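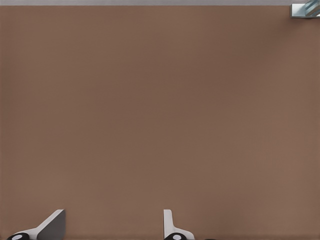

right, thread time. the sim work from Corkell is written up at last, most of it done between midnight and the second pot of tea. two arms, one cabinet with a drawer, one brown table. short version: we swapped what the policy gets to look at and it mattered more than the size of the network. 1/

background for new people. we train by imitation. a person drives both arms in simulation, the policy watches, then has a go on its own. our training set is 787 runs, nearly all driven by Eldana Tsegaye and Jeferson Bezerra, who deserve a long sit down. 2/

the question was dull on paper. each arm has its own wrist view, plus there's one view of the whole table. do you need all of them? everybody just feeds everything in. we did too, for months. 3/

so Zoila Benavides suggested view dropout. during training you blank one view at random, the policy has to cope with what's left. at test time it gets everything back. about a day to code, then a week finding out I'd blanked the wrong one. my fault, it's in the appendix 4/

Search threads, people, tags
Search

the wrist views are so lopsided on this task. one arm works at the cabinet and gets a view crammed with white panels and edges. the other can be staring at bare tabletop for ages. a network finds that second view very easy to ignore, and then ignores it on the tasks where it counts. 5/

close in at the cabinet it's another problem. big pale faces, one dark slot, gripper tips at the bottom of the view. loads of detail but hardly any sense of where you are in the room. lose the table view here and the baseline drifts sideways
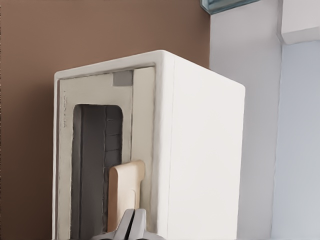
6/ RESULTS, quickly

same network, same training set, same number of steps, 3 seeds each. we test on 20 cabinet positions that were never in training. with dropout the policy finishes the task from almost all of them. without it, it gets stuck on the ones near the table edge and just sort of nudges the cabinet about.

7/ where the baseline fails is the intresting bit. it isn't the grasp. it's the approach, well before anything touches anything. arm comes in too high, hangs there, wanders off. Adanech Wolde went through every failed run by hand and sorted them, her table is the best thing in the paper

8/ also!! we tried just making the network bigger. bigger network, no dropout: slightly better near the middle of the table, no better at the edges. so no, more layers did not fix it. Wondimu Tsegaye owes me a curry for this one

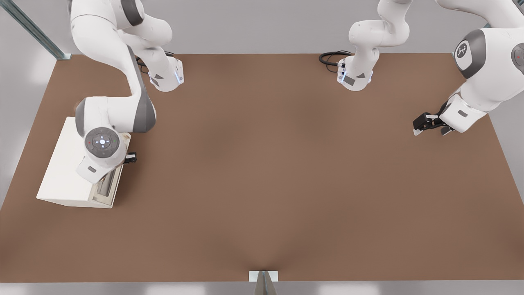

Table view, both arms. Left gripper up by the drawer front, right one just over the tabletop.

9/ people keep asking why we bother with the right arm if the left one is at the drawer. because the policy outputs both, always. one network, two arms. if the right arm is twitching about while the left does the work, that's a failure in our book even when the drawer task gets done. we score stillness seperately

10/ on stillness: dropout helps there too, which I did not expect and can't fully explain. best guess from Zoila is that the baseline was reading tiny shade changes in the table as a cue for where it was in the task. blank that view often enough and it stops leaning on it. we have one test that agrees with her and one that's a bit of a shrug

11/ the shrug one. we re-rendered the same runs with different lighting and table shading, left the motion alone. baseline's right arm got jumpier, as hoped. but so did dropout's on one seed. no idea. seed 2, we don't talk about seed 2
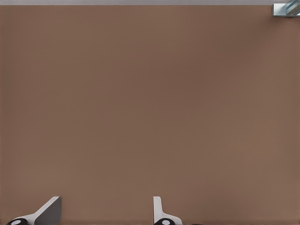
Wrist view over bare table, fingers open. Patchy browns and a bit of shadow top right, very little else to go on.

12/ how much dropout? we swept it. a little does nothing much, a lot and the thing goes timid and won't commit to the approach. there's a wide comfy middle. start low, go up till the approach looks slow, back off one notch

13/ what did NOT work, so you can skip it:
- blanking both wrist views together
- noise instead of blanking (the network learns to see through it, fair enough)
- fading dropout out late in training. lost most of the gain, still cross about this

14/ limits. all sim. one kind of cabinet. two drivers, who both come at the drawer from the same side, so I wouldn't bet on the policy handling the other side. Driltholm have the real arms and we get time on them in October if the booking holds

15/ someone in replies wants to know about cost. training time is the same as baseline. storage is the pain, 1673 rendered episodes once you count all the lighting variants, and I filled the shared disk twice. sorry to everyone at Enley who couldn't save their work that afternoon

16/ code is called Hadgu, it's small, config for every run is in there including the wrong one. please try it on a task where the second arm has a proper job. handovers would be great, we ran out of time

17/ oh and a correction to post 4, it was closer to two days coding. Jeferson has the commit log and is being unbearable. off to bed, will do replies after lunch tomorrow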